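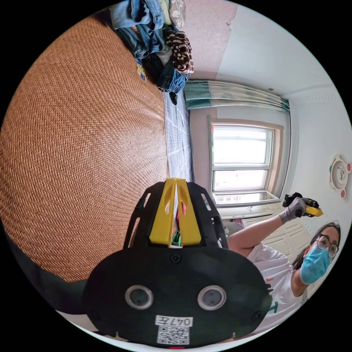 Page 1 sur 2

Pince portative Jeltetti : les doigts ne se referment plus au même endroit
Dernière mise à jour : décembre

Berwyn Hughes
Bonjour à tous. J'ai une paire de pinces Jeltetti, gauche et droite, que nous utilisons pour enregistrer du pliage et du rangement de vêtements. Sur la gauche (étiquette 047左), les deux doigts jaunes ne se rejoignent plus au milieu. À la fermeture, le contact se fait nettement décalé vers la droite, et dans le logiciel l'ouverture à zéro affiche 9 % au lieu de 0. Sur l'autre pince, rien à signaler.

J'ai déjà redémarré, refait l'appairage et nettoyé les deux fenêtres rondes des capteurs avec un chiffon sec. Aucun changement. Les doigts sont ceux d'origine, ils ont fait presque 67 sessions, surtout sur du jean et des tissus épais. Faut-il les remplacer ou est-ce un réglage ? Et peut-on démonter la platine sans perdre l'étalonnage ?

Trefor Dafis
J'ai eu le même défaut à l'atelier d'Indcombe. Commence par la mécanique, le logiciel vient après.

Éteins la pince et pose-la à plat. Ouvre et ferme les doigts à la main, lentement. Si tu sens un point dur toujours au même endroit, regarde dans les rails : chez nous c'était de la peluche de coton, tassée au fond d'un côté seulement. Une pince à épiler et un pinceau suffisent. Pas d'air comprimé - il pousse la poussière derrière les capteurs.

Vérifie ensuite la base de chaque doigt. Ils sont souples, c'est normal qu'ils plient quand on appuie, mais ils doivent revenir droits. Un doigt qui reste voilé après 30 minutes au repos est à changer. Change toujours les deux ensemble, un neuf et un usé ne ferment pas pareil.
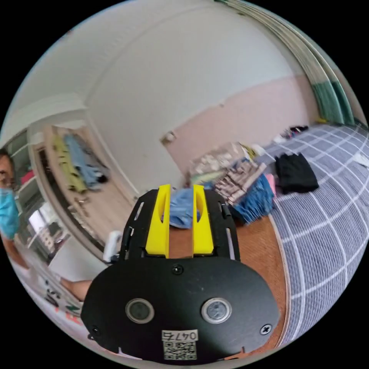
Pour la platine avant, tu peux la déposer sans perdre l'étalonnage tant que tu ne débranches pas la nappe des capteurs. Repère la place de chaque vis, les longueurs diffèrent sur notre série. Au remontage, approche toutes les vis avant d'en serrer une. Si tu commences par serrer celle du haut, la platine part un peu de travers et tu retrouves ton décalage.

Une fois tout remonté, lance l'étalonnage à vide, doigts propres, puis note la valeur fermée. Chez nous tout ce qui reste sous 2 % est accepté.

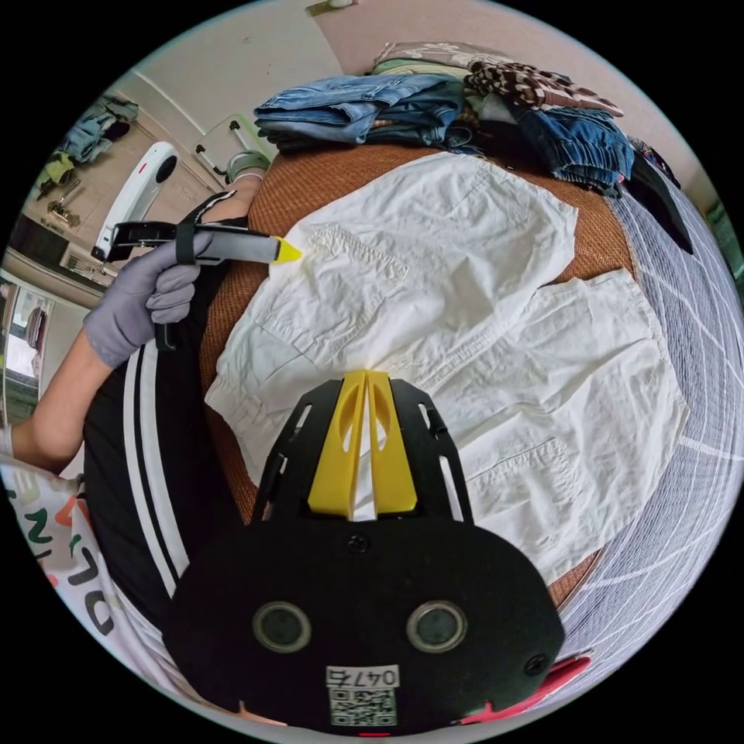

Catégorie : Préhenseurs portatifs / Entretien et réglages

Caron
Regarde aussi si les profils gauche et droit ne sont pas inversés dans Etell. Ça arrive après un appairage : le code QR scanné est le bon mais le profil chargé est celui de l'autre main. Ça m'a donné un écart du même genre.

Berwyn Hughes
Merci à vous deux. Les profils étaient bons. Il y avait bien de la peluche dans le rail, et un doigt un peu voilé. J'ai nettoyé et commandé un jeu de doigts, en attendant je suis descendu à 3 % à la fermeture. Je n'ai pas touché à la platine.

Trefor Dafis
3 % avec un doigt voilé, c'est cohérent. Refais l'étalonnage quand le jeu neuf sera monté, puis encore une fois après une vingtaine de fermetures - ils se tassent un peu au début.

Sujets proches
Pince Jeltetti : voyant rouge fixe à l'allumage
Nettoyer les fenêtres des capteurs sans les rayer
Etell : renommer une paire après échange d'une pince
Étiquette QR décollée, comment la remplacer (22 réponses)

Ce site utilise des cookies pour mesurer son audience et mémoriser vos préférences. Accepter - Refuser - Personnaliser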